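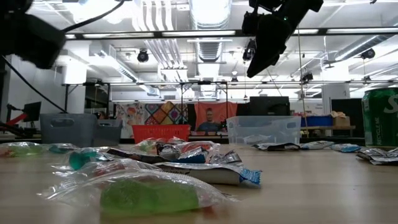
Skatham to keep taking chip bags and wrappers after pilot

Skatham will go on collecting soft plastic at the curb through next year, after a pilot on the east side of town brought in 3,748 pounds of bags, film and snack wrappers that would otherwise have gone out with the trash.

The pilot covered 520 households between Mill Road and the county line. Each one got a roll of orange bags and a card listing what could go in them. The bags were picked up every other week with the regular recycling and taken to a sorting shed run by Kołodziej, the hauling company that holds the town's waste contract.

Under the plan approved by the town council this month, the service will reach the rest of Skatham in stages. The west side comes first, in December, followed by the streets around the high school and then the apartment buildings downtown. Apartments will get shared bins in place of bags. Residents do not have to sign up.

Lucía Requena, the town's solid waste manager, told the council that soft plastic had been the most common reason for rejected loads of regular recycling. Bread bags and wrappers wind around the shafts of the sorting machinery at the county plant, and a crew has to stop the line and cut them out by hand. The county charges Skatham a fee for each load that gets turned away.

"People were putting it in the blue cart because they wanted it recycled," Requena said. "We'd been telling them for years to throw it out, and they didn't like that answer. Now there's a bag for it."

She said rejected loads from the pilot streets dropped in every month of the program except the first.

What goes in the bag

The list for the wider service is longer than the one used in the pilot. It includes grocery and bread bags, produce bags, dry cleaning film, bubble wrap, the outer wrap from paper towels and bottled water, and empty bags and pouches from chips, candy, crackers and nuts. Foil-lined snack bags were left off the first list and added halfway through, when the buyer agreed to take them at a lower price.

Packages should be empty. A few crumbs are fine, but anything sticky or greasy needs a quick rinse and time to dry. Pet food pouches, coffee bags with a valve, plastic gloves and anything that held raw meat still go in the trash. So do compostable bags, which look much the same as ordinary ones on the sorting table and can spoil a bale.

Wrappers should go in loose. During the pilot a lot of people stuffed small wrappers inside larger ones to save room, and workers at the shed had to open them up again.

Renata Kurek, who supervises the shed for Kołodziej, said food was the main problem in the early weeks. Half-full bags of candy and chips came in often enough that the company asked the town to reprint the card with the word EMPTY across the top. "It got better after that," she said. "It still isn't perfect. We had a whole birthday cake."

Where it ends up

Clear film and grocery bags are baled and sold to Stitetti, a manufacturer that melts them down for deck boards and parking curbs. Mixed wrappers and foil-lined bags are harder to place. For now they go to a second buyer in Citovow, which shreds them and presses the material into drainage panels.

That second market drew most of the questions at the council meeting. Teodor Szulc, who represents the downtown ward, asked what would happen if the Citovow buyer stopped taking the material or cut its price. Requena said the contract runs through the end of next year and that the town could store a few months' worth of bales at the public works yard if it had to. If no buyer could be found after that, snack bags would come off the list.

Szulc voted for the plan but asked for a report every three months showing how much was collected, how much was sold and how much was thrown away. The council added that to the motion.

One member, Genowefa Baran, voted no. She said she had no quarrel with the service itself and objected to the cost being folded into the trash fee, which all households pay whether or not they use the bags. The fee will go up by $20 a year. Baran had proposed charging for the bags by the roll, as some neighboring towns do, but the motion did not get a second.

Reaction on the pilot streets

Felicja Czerwiński, who lives on Mill Road and has three children at home, said her family filled a bag before nearly every pickup. Most of it was lunchbox wrappers. She had one complaint, about the bags themselves, which she said split if they were dragged down a gravel driveway.

Requena said the town has ordered a thicker bag for the expansion. The new ones will have a drawstring and will be a little smaller, so that full bags fit more easily through the hatch on the truck.

Residents on the pilot streets can keep using the old bags until they run out. New rolls will be left on doorsteps the week before service starts in each area, and extras can be picked up at the public works counter or the library front desk. Bags should be at the curb by 7 a.m. on recycling days, next to the blue cart and not inside it.

The drop-off bin for grocery bags behind the fire station will stay open until the last of the downtown buildings has been added.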